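Moved our office snack order from the big warehouse club to a small wholesaler in September. A few notes in case anyone else is stuck with this job.

First thing: delivery minimums. Horkow wanted 100 dollars per drop, and we hit that without trying. Drurkovton had a lower minimum but charged a fee for anything above the ground floor. We're on the second floor. Went with Horkow.

Second: ask what the cutoff time is for changes. Ours is 2 in the afternoon the day before. I missed it by five minutes on the first order and we got a full case of rice cakes. They are still here.

Third: drinks are where the money goes. I went back through our old receipts and soda and sparkling water were more than half the total. Chips and crackers hardly matter. If you need to cut something, cut the drinks first and see who complains.
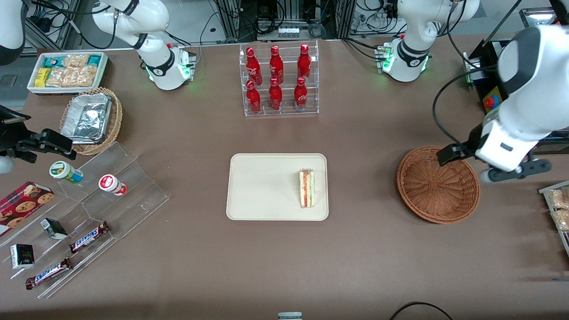

Cokes in the clear rack at the back, basket off to the side.

Fourth: smaller packs cost more per ounce but we throw out less. The big tubs from the old place always went stale with a third left. I don't have a clean number on that – it's a guess from taking out the trash.

Fifth: get one shared list going and close it on a set day. Ours had 19 requests the first month, and a lot of them were the same granola bar spelled different ways.

Someone asked about Bautista. Good coffee, but they only deliver to Camcombe twice a month and we go through it faster than that. We buy coffee separately.

Total is down about 5 percent so far. Not huge, but I also don't have to drive anywhere – that was most of the point for me. Will post again if the prices change after the holidays.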